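Ticket: Worktable rocks and creeps on carpet, outlet strip at back edge loose
Status: Closed
Priority: Normal
Site: Morham, ground floor, brick wall side
Item: Drevora worktable, wood-grain top, metal legs
Opened by: T. Marino
Assigned to: Greco Facilities
Opened: January

Original report

The table against the brick wall rocks when weight is applied to the front left corner. Movement at the corner is 4 mm, measured with a steel rule held against the leg. The table also creeps away from the wall over the course of a day. I pushed it back tight at 9:00 a.m. and by late afternoon there was a gap of 30 mm behind the top.

Second problem, possibly related. The outlet strip on the back edge has worked loose from its mounting. It lifts when a plug is pulled out.

Small flat items left on the top shift position. We rely on the marked rectangle on the surface as the work area, and if the table has moved, the rectangle has moved with it.

Thomas Marino

Reply 1, Greco Facilities

Thanks for the measurements. Please check the following and report back.

Are the leveling feet fitted on all the legs, and do they turn freely?
Is the carpet tile under the front left leg flat, or is there a seam under the foot?
Are the bolts between the legs and the top tight?
Does the table still rock with everything taken off it?

Please don't put folded card under the leg for now. It compresses, and we lose the reference.

Reply 2, T. Marino

Checked in order.

Leveling feet are present. The front left foot is seized. The others turn by hand.

There is a seam in the carpet under the front left leg. One side of the seam sits higher than the other. I moved the table 300 mm to the right as a test and the rocking dropped to 3 mm, so the seam accounts for part of it and no more.

Bolts: two on the left side took a quarter turn each with a hex key. Right side was tight already.

Cleared the top completely. It still rocks. Put everything back afterward and returned the table to its original position.

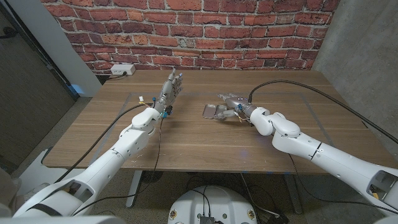 The rear side of the top is harder to check with the table in place. I can get a hand down behind it, but I can't see the bracket. The wall is uneven, as brick is, and the top only touches it at a few high points. I suspect that is why it creeps. Any push against the front edge makes the top pivot on one of the high points and the legs follow.

Reply 3, Greco Facilities

Agreed on the wall contact. A table should not be braced against bare brick. We suggest standing it off by a fixed distance with felt or rubber bumpers on the rear edge.

For the seized foot, try penetrating oil on the thread and leave it overnight. Protect the carpet first. If it doesn't move, don't force it with a wrench, as the insert in the leg can spin. Order a replacement foot with insert from Dromeck. Quote the table model from the sticker on the underside of the top.

Outlet strip: switch off at the circuit and unplug the strip before touching the mounting. Send details of how it is fixed.

Reply 4, T. Marino

Oil left on overnight with a plastic tray under the leg. No movement by hand in the morning. Not forced.

Sticker on the underside is partly worn off. The model line is readable, the date line isn't. Sent the model line to Dromeck and they confirmed the thread size. Foot and insert ordered.

Outlet strip is held by two short wood screws and a strip of foam tape. The tape has let go. One screw hole is stripped. The strip housing itself isn't cracked. The cord that drops behind the rear edge had been getting pinched between the top and the wall. I found a flat spot on the jacket with no cut and no exposed conductor. Please advise whether the cord needs replacing.

Reply 5, Greco Facilities

Replace the whole strip. A flattened jacket is enough reason, and the part is cheap. Use the same mounting location but shift the screws sideways into fresh wood. Fill the stripped hole with a glued hardwood dowel, and trim it flush when dry. No foam tape.

Confirm the standoff from the wall is larger than the cord diameter.

Reply 6, T. Marino

Parts received. Work done as follows.

1. Power off at the circuit, old strip unplugged and removed.
2. Stripped hole doweled.
3. Table tipped onto its right side with a second person. Old foot and insert removed from the front left leg, new ones fitted.
4. Remaining leg bolts checked. No further movement.
5. Rubber bumpers fitted to the rear edge, 30 mm deep.
6. Table set down, leveled both ways with a spirit level on the marked rectangle.
7. New strip mounted and plugged in. Cord hangs free behind the rear edge.
8. Loose cables on the floor pulled clear of the feet before the table was lowered.

No rocking at any corner under hand pressure. The carpet seam is still there. The new foot has enough travel to take up the difference.

I'll put masking tape on the carpet at the front legs and check for creep after a week of normal use.

Reply 7, T. Marino

One week check. Both front legs still on the tape marks. Bumpers in contact with the wall at both ends. Strip is firm when a plug is pulled.

The tape has left some adhesive on the carpet, to be cleaned separately. The seam should be reported to whoever handles the flooring, as the raised side has started to fray.

Closing note, Greco Facilities

Closed as resolved. Carpet seam logged as a separate ticket. Old foot kept in the parts drawer for thread reference; old strip disposed of. Recheck leg bolts at the next routine inspection.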